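Caldeira Mini Drawer Unit: four months on a crowded desk

Posted 16 May 2018

I bought the Caldeira in February, after losing the same roll of stamps for the second time. It cost me £16 from the Neramau shop in Bastville, where it sat between the bath mats and a bin of reduced tinsel.

It is white, it is plastic, and it has a knob. The leaflet calls this a "storage philosophy".

What it's like to live with

Light enough to move with one hand, which the cat has noticed. The runners are smooth until you put batteries in, after which you have to lift and pull together, like getting a stubborn relative off a sofa. Mine holds stamps, fuses, 44 foreign coins and a key to something.

Cleaning is easy. Biro comes off with washing-up liquid — curry does not.

Against the Rultiritz

My sister has the Rultiritz, at twice the price. Hers shuts with a lovely soft click and has felt feet. It also has a flush front with a finger slot, and if you keep your nails short you will come to hate it. Give me a knob in the middle of the drawer every time.

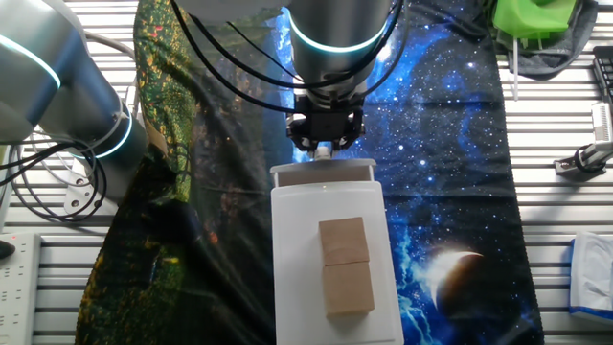
Verdict

4 out of 5. I've knocked one off for the feet, or the lack of them, and for the price sticker, most of which is still on the back. I'd buy a second if I had anywhere to put it.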